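Nistdale Community Pantry: sorting table report, June
For Ruaridh Purves, Endidance

12 shares | 3 comments

You asked for progress in plain words and fewer adjectives than last time. The grant covered baskets, cloth and table time for the Lo sorting trial, and all of it has been spent except 197 dollars, which I'd like to keep for lint rollers.

The cloth is my main regret. I chose black since it hides coffee. It hides nothing else. Every white speck in Nistdale has moved onto it, and we brushed it down twice in June with no lasting effect on morale or lint. 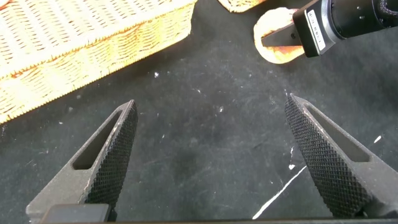 Table covering, black, with lint.

On to the sorting. The job is still to get bakery goods into one basket and utensils into the other, so that whoever packs the hampers doesn't reach for a roll and come back with a blade. Item handling for the period stands at 2,958, repeats included, and the repeats are most of it. The orange bun has now been sorted more often than any bun should be. Golden rolls are going well. Blister packs are slower: they lie flat, they're clear, and the hanging tab catches on things. I've asked Edatard whether they can supply the same tools on plain card and have had a very friendly reply with no answer in it.

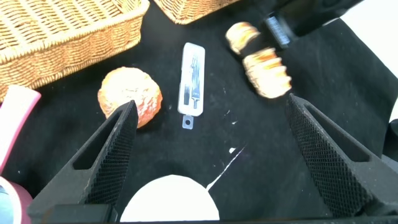
Bun, rolls and a packaged tool by the wicker baskets.

The baskets themselves were money well spent. We went for shallow trays because the deep ones swallowed small items and people quit looking for them. My one complaint concerns the handles. Set the trays close together and two of them end up nearly nose to nose over the gap, like neighbors at a fence.

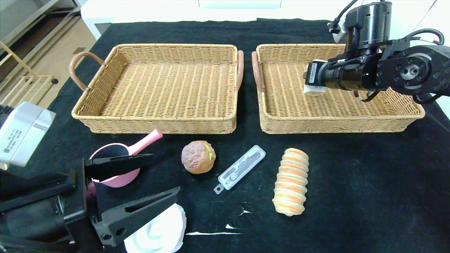
For next period I'd like to agree on a fixed gap and mark it with tape, preferably before another debate about it. I also need a decision on replacing the cloth. Gray would do. The written layout for the packing shift is half finished and will reach you by the end of the month, or shortly after the end of the month, as is traditional.

Budget sheet to follow separately.

Contact the pantry office | © Nistdale Community Pantry | Back to top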